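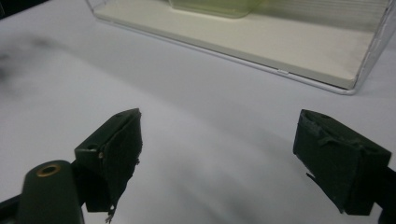 The club's green gripper, pads and all, with a clear plastic box farther back on the table.

Every April, when the club applications start coming in, I get the same kind of note from parents. They are kind notes, mostly. They want to know what their child will have to show for a year in the robotics club at Gurnside, and whether there will be a competition, and whether it is the sort of competition a person can win. I have been helping with the club for 12 years now and I still don't have a short answer, so I hope you'll bear with a long one.

Have a look at the pads on those fingers. They are frayed and torn, with loose strands sticking out, and a new student will nearly always ask me when we are going to replace them. I usually say "soon," and then I let it go a while longer than I should, and I want to stick up for that habit a little. I think a school club ought to own some worn-out equipment, and I think the kids ought to spend a good part of the year working with it.

When I started, we were very keen on new things. We had a budget of 1000 dollars (a fortune to me then, and I suppose it still is) and I spent nearly all of it on a kit that came in a lovely box with every part in its own little slot. The students put it together in two afternoons, drove it up and down the hallway, and were finished with it. They were proud, and so was I, and then we all sort of looked at each other. It was only October! We had the whole school year left and a robot that did what the booklet said it would do.

The next year we had no money to speak of, and we went over to the Flukton school's club and asked if they had anything they were throwing out. They gave us a carton of odds and ends, and that was the best year we'd had. Everything slipped. Everything was a bit out of line. A student would close the gripper on a thing and it would come up crooked, or not come up at all, and then there would be four heads over the table arguing about whether it was the angle or the pad or the way she was holding it. I learned more about friction that winter than I ever did in college, and I sat through a good deal of college.

Daranee Noiphan, who was in the club then and now builds machines for a living at Kaewsai, came back to talk to the students last spring. One of them asked her what she remembered best, and I was hoping (I'll admit it) for the regional meet at Flillbridge, where we came in 19th and had a wonderful time on the bus. What she remembered was a clear plastic lid. She had spent most of a month trying to get hold of it, and it kept sliding away from her across the table, and she said she still thinks about that lid when something at work won't behave. The kids laughed, and then one of them went and found a lid.

Now, I know the argument on the other side, and it comes from people I like. They say children get discouraged. They say a student with only two hours a week shouldn't lose one of them to a bad pad, and that the schools with newer gear go home with the ribbons. All of that is fair. I have had students quit, and a couple of them I could probably have kept if I'd reached for the good parts a bit sooner. I think about those two more than I think about the ribbons. So we do keep a drawer of fresh material, and any student who can tell me what is wrong with the old pad is welcome to cut a new one. That's the whole rule. It takes some of them a week and some of them until after the winter break, and I try hard to keep my mouth shut in the meantime, which my wife will tell you does not come naturally.

What I'd like the parents to know is that a Tuesday-night sort of patience, the plain kind you use on a stuck zipper or a tax form, is most of what we teach. The trophies are nice and we'd be glad of another. But if your child comes home and talks all through dinner about why a box is harder to pick up from one side than the other, please let them go on as long as they like, and maybe hand them a box. We meet right after school in the room by the gym, and there is always space at the table for one more.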